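How to mark up shelf prices in a small shop

Updated September 21, 2025

Most small shops price their shelves badly at first, then spend years putting it right. The method set out on this page takes an evening to prepare and needs a printer, a pen, a ruler and a roll of thin double-sided tape. It works for a village shop, a farm shop or a market unit with fixed shelving.

Before you start

Make a list of everything you sell, grouped by bay. A bay is one upright run of shelving from floor to top. Give each bay a letter and each shelf a number, counting from the bottom. When a delivery comes in, whoever unpacks it can then see that washing-up liquid lives at C3 without asking.

If your till holds a product file, print it out and walk round with it. Cross off lines you no longer stock and write in the ones that are missing. At our Drillbridge shop the till held 93 household lines and 34 of them had gone. Clear those out before you print anything.

Choosing a label

Labels come in three sorts: card slips for a plastic channel, sticky labels that go straight on the shelf lip, and printed strips with blank boxes you fill in by hand. We use the third for anything on offer and the first for everything else.

Measure the lip of your shelf before ordering. Ours are Gilo shelves and the Dobson shelves in the back half are a little deeper, so one size of strip had to be trimmed for the other. Check the curve as well. A lip that bends inwards at the bottom will lift the lower edge of a stiff label.

Writing the price

Use a black permanent marker with a medium tip. Ballpoint is too thin to read from the aisle and felt pens smear. Write the figures first and the currency sign after, and keep the figures the same height on every label in the bay.

For an offer, show the old price on the left and the new price on the right. Customers read left to right and expect the figure they will pay to come last. Only show an old price that you really charged, and keep a note of the dates. A plain exercise book will do.

Where goods are sold by weight or volume, find out whether you need to show a unit price too. The rules differ with the size of shop, so ask your local trading standards office.

Fixing the labels

1. Take the stock off the front of the shelf, one shelf at a time.

2. Wipe the lip with warm water and a drop of washing-up liquid, then go over it with a clean cloth and let it dry. Shelves that hold cleaning products often have a greasy film from leaky caps.

3. Peel off old tape. Stubborn bits come away with a plastic scraper. Don't use a blade on painted metal.

4. Line up the left end of the label with the left side of the product it belongs to. Do this the same way in every bay.

5. Press one end down, smooth along to the other, and hold it for a slow count of 7.
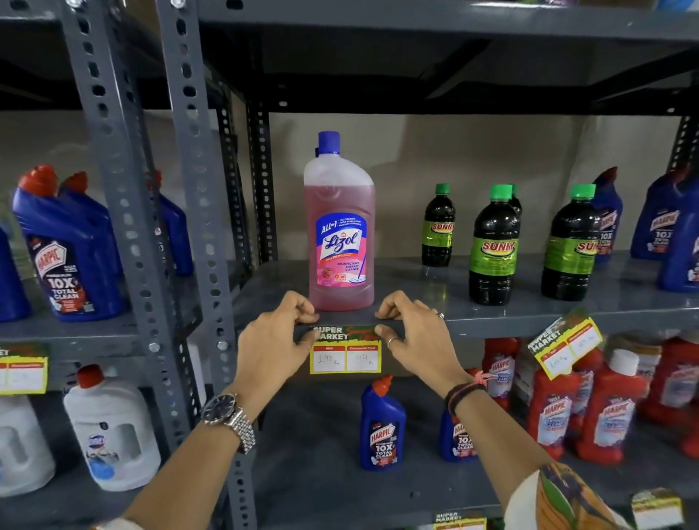 6. Put the stock back with the fronts level with the shelf edge, and check that nothing hangs over the label.

Large bottles are the worst for this last point. If a handle sticks out, turn the bottle so the handle runs front to back.

Keeping it up

Check one bay each morning before opening. Take the till list with you and compare it with the shelf -- the shelf is usually the one that's wrong. Change faded labels as you find them.

When an offer ends, take the label down at closing time the night before. We do a full check every January, after the Christmas lines have gone, and order new strips then. Dosgate sell them in packs of 80, and two packs last us the year.

Keep a few blank strips and a marker in a drawer by the till.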